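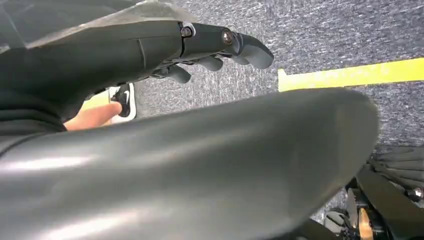
Does a detox drink clean out your body?

You may have seen adverts for "detox" drinks. They are often green. They come in nice bottles, and the words on the front say things like "flushes out toxins" or "gives your tummy a fresh start". One in our local shop, called Illora, costs more than a whole bag of apples. So is it worth the money? Let's be a bit fussy and ask some questions.

What is a toxin?

A toxin is a kind of poison. Some plants, animals and germs make them. When an advert says "toxins", though, it hardly ever tells you which ones. Evie Garside, who is ten and goes to school in Ditgate, wrote to the makers of three drinks to ask. Two didn't write back. The third sent her a money-off voucher.

If someone says they can take something out of your body, it's fair to ask what it is and how they know it has gone.

Who does the cleaning now?

You already have parts that do this job, all day and all night.

Your liver sits under your ribs on the right side. It changes harmful things in your blood into things your body can get rid of.

Your kidneys are shaped like beans, and most people have 2 of them. They filter your blood and make wee out of the water and waste you don't need.

Your gut takes the goodness from your food and pushes out the rest. You know how that ends.

They don't need a rest from normal food. If somebody's liver or kidneys stop working properly, they are very ill and they need a doctor. A bottle of juice won't fix it.

But my auntie says she felt better!

She may well have done. Think about what else she did that week. Perhaps she drank more water, went to bed early and skipped the crisps. Any of those could help. People also feel better sometimes just because they expect to. Doctors call this the placebo effect.

To find out if the drink did anything, you would need two big groups of people, say 200 in each. One group gets the real drink and the other gets one that looks and tastes the same. Nobody knows which is which until the end. Ask to see a test like that. A page of happy messages from customers isn't one, even if there are 1,293 of them.

Try this at home

Find an advert for a food or drink that promises to make you healthier. Write down each promise. Next to it, write "How would you check?" Perla Alvarado's class in Bustham did this with cereal boxes and got stuck on the word "vitality". Nobody could think of a way to measure it.

Don't try a detox diet yourself. Growing bodies need proper meals, and water from the tap is fine to drink with them.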